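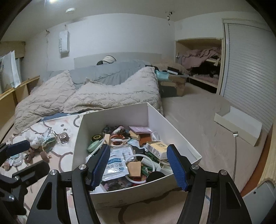
How to Read a Home for Sale Ad Without Getting Fooled

Maybe your family is moving. Maybe a grown-up at your kitchen table keeps scrolling through houses and saying "Ooh, look at this one!" You look too, and every single home seems to be the best home anyone ever built.

That should make you a little suspicious. They can't all be the best.

An ad for a home has one job, and the job is to get people to come and see it. The person who writes it is usually a real estate agent. When the home sells, the agent gets paid. So the agent has a good reason to tell you about the big sunny window and a good reason to keep quiet about the noisy road outside it. Most agents don't lie, and they can get in serious trouble if they do. But picking only the nice parts isn't lying. You do it too, when someone asks how school was.

Words that need a second look

"Cozy" is a friendly word. Think of soup and blankets. In an ad it very often means small. Small can be fine! But if you share a room with two brothers, you'll want to know how small.

"Charming" or "full of character" usually means old. Ask if the windows open and if the heat works upstairs.

"Needs some love" means things are broken. How many things? The ad won't say.

"Steps from the park" is a sneaky one. Everything is steps from everything. The moon would be steps away if there were a sidewalk. Get a map and measure.

"Up and coming neighborhood" means somebody hopes it will be nicer later. Hoping is free.

Numbers are better, but check them too

Numbers are harder to puff up than words. If an ad says a home has 654 square feet, you can test that. A square foot is a square that measures one foot on each side, and 654 of them would cover the floor. Get a tape measure, find how long and how wide your own bedroom is in feet, and multiply. Now you have something to compare.

Still, ask what got counted. Did they count the closets? The hallway? A porch with screens on it? People measure in different ways, and two people can come up with two answers for the same home.

"Only 18 minutes to downtown" is a number too. Eighteen minutes when? At midnight the roads are empty. On a school morning it could be a lot longer.

A made-over sentence

Suppose you read this about an apartment in a building called Olness Court:

"Cozy top-floor gem with peaceful views, 21 stairs from the courtyard, and a kitchen full of character!"

A doubtful reader might turn it into questions. Is there an elevator, or do we carry the groceries up all 21 stairs? Views of what? How old is the stove? Does the top floor get hot in summer?

None of these questions are rude. A buyer or renter is allowed to ask every one of them, and so are you if you go along on the visit.

What about the photos?

Be careful with those as well. Some cameras use a wide lens that makes a room look stretched, so a bed that nearly fills the room seems to have a dance floor beside it. Photos get taken on bright days with the lamps on. Look for what's missing. If an ad has nine pictures of the living room and none of the bathroom, wonder about the bathroom.

Things to do on a visit

Turn on a faucet, if the grown-ups say it's okay. Stand still and listen for one minute — a whole minute is longer than you think. Sniff. Open a closet and imagine your stuff in it. Look out of the window in the room that might be yours.

Then read the ad again when you get home. Cross out every word that's just an opinion, like "stunning" or "lovely" or "dream." See what's left. Sometimes it's plenty: three bedrooms, a yard, a new roof. Sometimes it's one line and a phone number.

Words to know

Listing: the ad for a home.
Agent: a person paid to help sell, buy, or rent a home.
Square foot: a way to measure floor space.
Inspector: a person hired to look for problems, such as leaks or bad wiring, before someone buys.

Written by Meron Dinsa. Last checked 23 Nov 2020.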